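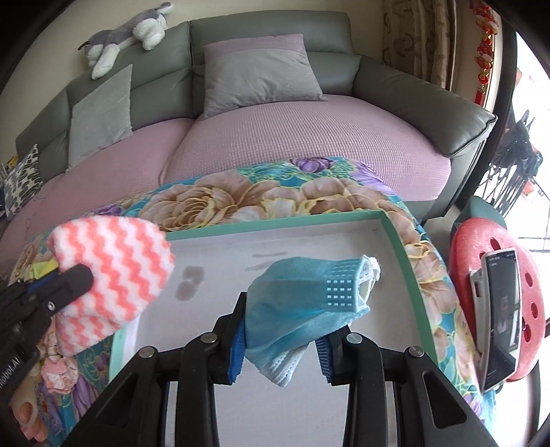
To: Gakon laundry and linen list
Date: 6 Aug 2023
Subject: Re: Re: the folding line and our hours

> We got our two Torka arms in the linen room last month and my crew is
> split. Half of them love not bending over the carts, the other half are
> sure their hours are next. Did your shop cut anybody? And does the thing
> really cope with small stuff, or just sheets?

Hi all, I can answer the first part easy: no, not so far. We put in the Lidau line back when we were doing roughly 200 bags a shift and we still have everybody who was here then. What changed is what we do all day. I used to fold. Now I mostly feed, clear jams and pull the odd pieces, and I talk to people a lot less (the line is loud, and you stand on opposite ends of it). I miss the folding table, to be frank!

On small stuff, ours is great with sheets and towels and pretty hopeless with anything floppy and little. A face mask is the worst. The ear loops bunch up, the pleats open out, and you have to grab it in a decent spot or it just hangs there all crumpled. Same with thin cloths, they want to be held folded before you move them. So those still go to people, and I'd plan on that when you write the new shift sheet.

Two things I'd push for if I were you. Get the training on paid time, we had to fight for that one. And ask who gets called when it stops at night, because for us it was whoever happened to be standing closest, with no extra money, until we got it in writing.

Is anybody running the Memon feeder yet? We're supposed to get one in September and I'd love to hear how loud it is before they bolt it down next to my spot.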